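Cell Setup and Care, Handout 7: The Metgate Bench
2/22/26
By the Mululside automation course staff

Last time we got as far as powering up the Metgate cell and homing the arm. Now comes my favorite part, getting it ready to work inside a desktop computer! So much of what makes this cell behave is decided before the arm moves at all.

Start with the fixture plate. Push it up against the slats and check every holder by hand. The memory module should sit on edge in its slot without rocking. If a holder has worn, print a new one from the Gwilliam folder and write the change in the log.

Then lay the tower on its side, panel off, and reteach three reference points: the power supply corner, the drive cage corner and the socket frame. Don't reuse last November's points. The cell had 1,193 cycles on it by then and the wrist had been apart since.

Go over the gripper before you teach anything near the socket. Put a driver on every linkage bolt, look along the fingers for bends, and wipe the fingertips. Loose linkages show up as drift at the tip, and the processor area is a terrible place to find that out.

Gripper at the processor area, then the bench from the side:
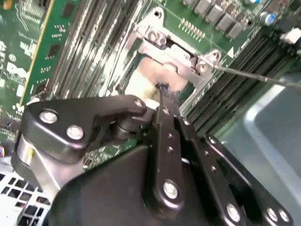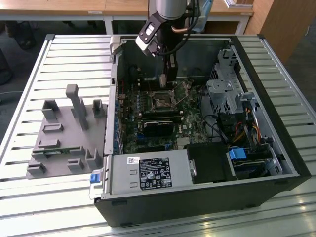
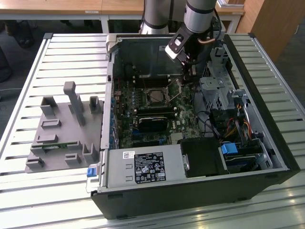
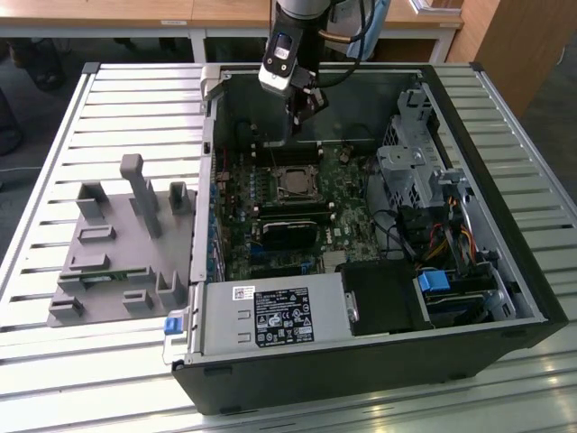 Cable slack is the next check. Run the wrist through its full range at low speed and watch the loop the whole way. It should never pull tight, and it should never drop low enough to catch on a drive cage.

Save the program in Cemano under a new number (ours is 688) and keep the old one until the new one has had a full day of running. Bring your log sheets to the next lab, please, including the messy ones.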